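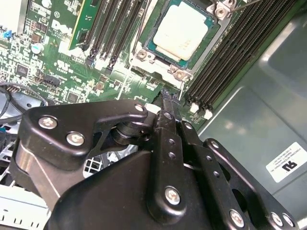
Hastton Robotics Club
Minutes of the project meeting, December
Held in the Vieira Building, ground floor workshop, 4.15 pm

In the chair: Érica Barros
Present: members of the arm team, the software team and the write-up team
Apologies: received from the software lead, who sent notes by email (see item 4)

1. Minutes of the last meeting
Agreed, with one correction. The bench booking was for the afternoon session, and the earlier minutes had it as the morning.

2. Matters arising
The side bench still needs a new anti-static mat. The old one has a split in it and will be thrown out once the replacement arrives.
The key to the parts cupboard has been found. It will be kept at the front office from now on and signed for.

3. Dismantling task: arm team
The team is working on the Dell desktop workstation, using the arm and the two-finger gripper. The task for the Dekeck Challenge is to take out memory and the processor from a desktop computer with no hands inside the case while the arm is moving.

Approach to the memory slots. The team has been trying the gripper from different angles. Coming in straight gives the best view of the latches, but the body of the gripper then hides most of the lower part of the board from the wrist camera. Coming in at a slant shows more of the slots and less of the socket. It was agreed to keep both approaches in the program for now and decide after the next set of trials.

Approach to the socket. There was a long discussion about the socket lever. Some members wanted the arm to release it and others thought this should be left until the memory part is reliable. Érica read out the rule, which allows a team member to release the lever by hand before the run starts, with a lower score. Agreed to go for the lower score at first.
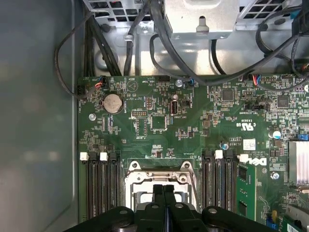
Gripper fingers at the processor socket, with the workstation case open.

Cables. The cables at the power supply end of the case are a worry if the arm swings wide. The team will set a limit on how far the wrist can travel in that direction. Tying the cables back was suggested, but the rules say the computer must be left as supplied, so this was dropped.

Contact with the board. It was asked whether the fingertips could damage the small components. The arm team's view is that slow contact is all right and a sideways drag is not. The speed limit near the board stays at its present setting. Nobody is to raise it without asking Érica first.

Action: arm team to set the wrist limit and test it with the power off.
Action: arm team to print soft tips for the fingers and bring them to the next meeting.

4. Software
Notes from the software lead were read out. The set of saved wrist camera pictures now stands at 2,633. Many are near copies of each other and will be thinned out before any training is done. Labels are wanted for the latches, the slots, the socket frame and the battery. The printed words on the board may help the program work out which way up it is looking, as the board appears turned round in a lot of the pictures.

Members are asked to use the shared label list and not make up their own names. There are at present several different spellings of "latch".

Cloneo, the program used for copying arm movements from one run to another, has been updated on the workshop computer. Old recordings still open, but they have to be saved again before they can be edited.

Action: software team to share out the labelling.
Action: everyone to save their old recordings again in the new version.

5. Money
The club has £125 left for parts this term. The anti-static mat comes out of this. A second wrist camera was asked for and turned down until the entry fee has been paid.

6. Write-up
The write-up team needs a plain account of each approach, written by whoever ran it. Bullet points will do. The draft will go in the shared folder and comments should be added there, not sent by email.

7. Any other business
Bags are being left under the bench next to the emergency stop. They must go on the hooks by the door.

The meeting closed at 5.20 pm. The next meeting will be in the same room, after the trials.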